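家事ロボット・自動化よもやま掲示板 > 雑談
スレッド:おもちゃの片付け、機械に任せられる日は来るのか

1 名前:merkudon_haha
はじめまして。長いこと読むだけでしたが、思い切って書き込んでみます。
うちには五歳と三歳がおりまして、夕方になると居間の床がブロックとネジのおもちゃで埋まります。ハンドル名のとおりメルクドンのお掃除ロボットを使っているのですが、これがまあ、床に物があると何もできないんですね。吸い込みかけて止まって、悲しそうな音を出して、結局わたしが四つん這いになって拾うわけです。掃除機をかける前の「拾う」ところが一番しんどいのに、そこだけは人間の仕事のまま残っている。
最近は腕のついたロボットの動画もよく流れてきますよね。タオルをたたんだり、コップを並べたり。ああいうのを見るたびに、じゃあうちの床もお願いできるのはいつですか、と画面に向かって聞いてしまいます。詳しい方、実際のところどうなんでしょう。五年後でしょうか、それとも孫の代でしょうか。

2 名前:ねじまき職人
ようこそ。お気持ち、よーくわかります。うちは子どもがもう大きいのですが、当時の足の裏の痛みは忘れられません(夜中に踏むやつ)。
わたしは町工場で組立の段取りをやっている者です。仕事柄の見方になりますが、工場の機械が得意なのは「いつも同じ物が、いつも同じ向きで来る」仕事です。うちのラインでもネジ締めはとっくに機械ですが、ネジを整列させて送り出す部品供給機のほうが場所も取るし手もかかります。箱にざらっと入ったネジを一本ずつ取るのは、今でも人がやったほうが早い場面が多いんですよ。
ですから居間の床は、工場から見るとかなりの難所です。

3 名前:Dumley坂の下
>>2
そこは少し古い見方じゃないかなあ、と失礼ながら思います。
供給機を使わず、カメラで見て腕で取る方式はもう普通に売られています。うちの倉庫でもプルダードの仕分け機が去年から入っていて、形の違う小箱を一日中取っていますよ。休憩もとらず、文句も言わず。わたしのほうが先に音を上げます。
家庭に来ないのは値段と安全の問題で、技術としてはもうできているというのがわたしの考えです。

4 名前:ねじまき職人
>>3
いえいえ、失礼なんてとんでもない。ただ、その小箱は吸盤で吸っていませんか? 平らな面があれば吸えます。穴の開いた板や、丸いネジの頭や、ハート形の部品はどうでしょう。吸うところがなければ指で挟むしかなくて、挟むとなると向きが問題になってきます。

5 名前:Dumley坂の下
>>4
……吸盤です。はい。
袋物が来ると、たまに落としています。

6 名前:縁側のタガログ
横から失礼します。介護施設で働いています。
職場に洗濯物をたたむ機械の営業の方がみえたことがあって、実演を見せてもらいました。タオルはきれいにたためるんです。ところが入居者さんの靴下を渡したら「靴下は対象外でして」と。うちの洗濯物は半分が靴下なので、みんなで笑ってしまいました。営業さんも笑っていらして、いい方でした。
その時に思ったのは、家の仕事というのは「対象外」の寄せ集めだということです。同じ形のタオルだけたためば終わり、という日は一日もありません。

7 名前:merkudon_haha
みなさんありがとうございます! こんなにすぐお返事をいただけるとは思わず、夕飯の支度をしながら何度も見に来てしまいました。
靴下が対象外のお話、うちの夫みたいです(夫も靴下は対象外だそうです)。
ちょっと気になって、今日の片付けで部品を数えてみたんです。ネジのおもちゃが一式で215個のはずが、箱に戻ったのは全部ではなくて、11個足りませんでした。ソファの下から四つ出てきて、残りはまだ行方知れずです。わたしが拾うのにかかったのが11分。数字がそろってしまいましたが本当です。機械だとどのくらいかかるものでしょうか。

8 名前:ノエル・タグレ
こんばんは。学生の頃にロボットの腕を少し触っていて、今は別の仕事をしています。本名で書くのが癖なのでこのままで。
時間の話ですが、わたしが触っていた頃は、腕一本で小さい部品をひとつ拾って箱に入れるのに、うまくいって11秒でした。失敗してやり直すともっとかかります。215個だと、一度も失敗しなくても40分近く。子どもが横でまた散らかす速さには到底かないません。
今はもっと速い腕もありますし、二本の腕で分担する方法もあります。ただ、速くすると今度は小さな部品を弾き飛ばすんです。これがまたよく飛びます。わたしは一度、六角のナットを先輩のコーヒーに入れました。

9 名前:prudard_fan
技術の進歩を甘く見すぎでは。動画でやっていることは全部、数年で家に来ますよ。お掃除ロボットだって昔は笑われていたでしょう。

10 名前:ねじまき職人
>>9
笑われていましたね、わたしも笑った口です。今は家に一台あって、名前までつけております。
ただ、動画というのは十回やってうまくいった一回かもしれません。工場で機械を入れるときは、一日まわして何回止まったかを見ます。うちで試した機械は、301個流して56個取りこぼしました。腕としては立派なものでしたが、横に人がついて拾い直すので、人が一人減るどころか、休憩の交代まで考えると増えました。

11 名前:prudard_fan
>>10
それはいつの話ですか。

12 名前:ねじまき職人
>>11
二月です。今年の。

13 名前:ノエル・タグレ
まあまあ。お二人とも、そう遠いことはおっしゃっていないと思います。
言葉だけだと伝わりにくいので、どういう作業のことを話しているのか写真を貼っておきますね。ちょうどmerkudon_hahaさんのお宅と似たようなおもちゃです。
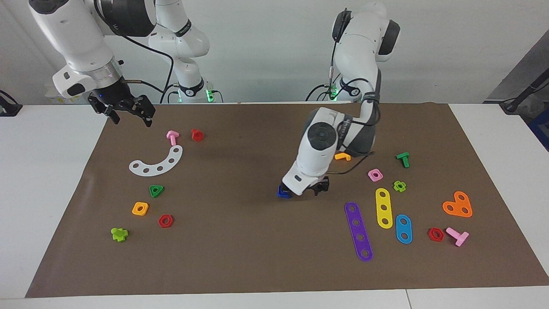
二本腕のロボットとネジのおもちゃ。片方の指が紺色の部品をつまんでいるところ

見ていただきたいのはネジの向きです。緑のネジは頭を下にして立っていて、オレンジのは横に寝ています。人間なら何も考えずに手を出しますが、二本指の機械だと、立っている軸を上から挟むのか、寝ているのを横から挟むのかで、手首の角度から変わってきます。薄い板も曲者で、台にぴったりついていると指が下に入りません。わたしはあの平たい棒のたぐいに半年泣かされました。

14 名前:merkudon_haha
わあ、わかりやすい! そして敷物の上に広々と並んでいて、うらやましいです。うちはあれが重なって、間に食べかけのせんべいが挟まっています。
子どもに見せたら、上の子が「ハートのやつ、ぼくがとってあげるのに」と申しておりました。

15 名前:Dumley坂の下
紫の長い棒、あれは吸盤だと穴のところで空気が漏れますね。仕事柄そこばかり見てしまいました。>>4でおっしゃっていた意味がようやく腑に落ちました。
でも、腕が二本あるなら片方で押さえて片方で起こすとか、できそうに見えるんですけどねえ。

16 名前:ノエル・タグレ
>>15
できます。できますが、二本の腕がぶつからないように動かすのがまた一仕事で……。人間の赤ちゃんも、両手を別々に使えるようになるまでずいぶんかかりますよね。あれを見ていると、気長に待とうという気になります。

17 名前:ローナ・セバスチャン
保育園に勤めております。ずっと拝見していて、ひとつだけ。
片付けを全部機械がやってくれる日が来たとして、わたしはちょっと困るなと思うんです。色ごとに分けたり、ナットはこっち、板はこっちと箱に入れたりするのは、子どもたちにとっては遊びの続きなんですよ。うちの園ではマカラエグの浅い箱に絵を貼って、三歳さんでも戻せるようにしています。これが案外楽しいらしくて、片付けるためにもう一度散らかす子までいます。

18 名前:prudard_fan
>>17
それは子どもの話で、疲れて帰ってきた親の話ではないと思います。親は寝たいんです。

19 名前:merkudon_haha
>>18
はい、寝たいです(笑)
でもローナさんの箱の絵、とてもいいですね。さっそく明日やってみます。機械のほうは、ノエルさんのおっしゃる「気長に」で待つことにします。prudard_fanさんの数年説も、ひそかに応援しております。

20 名前:縁側のタガログ
わたしは食器洗い機で十分しあわせです。あれも入れるのと出すのは人間ですけれど。

21 名前:ねじまき職人
>>19
行方不明の部品、冷蔵庫の下も見てみてください。うちは引っ越しの時にそこからまとめて出てきました。

22 名前:merkudon_haha
>>21
ありました! 三つ! あと見覚えのないボタン電池も出てきてひやっとしました。みなさんのお宅も、どうか一度のぞいてみてください。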